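How to Set Up a Fish Scooping Table for Small Children
by Menaka Fakir

My two nephews like this game very much, and it needs only a few things. You can prepare it in 7 minutes if the toys are already clean.

Step 1. Choose the net
Take a small aquarium net with a round hoop and a thin straight handle. Ours is turquoise, with a fine whitish mesh. Pull softly at the place where the hoop meets the handle. If it moves, take another net. 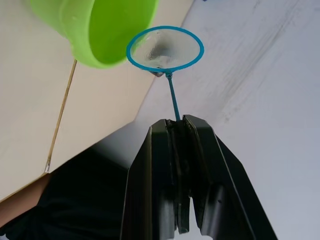 Step 2. Fill the tray
Put a shallow tray on the table first, then bring the water in a jug. A full tray is difficult to carry. Pour to roughly 2 inches or less, and add the toy fish. We use pink ones and green ones in a blue tray, so they are easy to see.

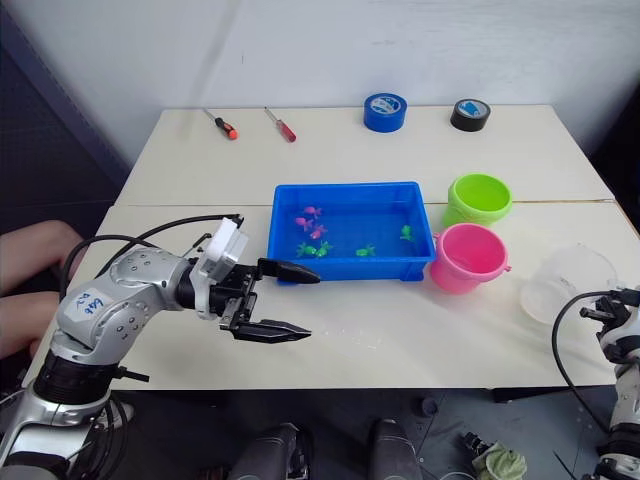
Keep one bucket for each color of fish. The child scoops a fish, holds the net over the tray for a moment so the water can drip, and then turns it over the right bucket.

Step 3. After the game
Rinse the net and let it hang until the next day. Stay near the children all the time, also when the water is low.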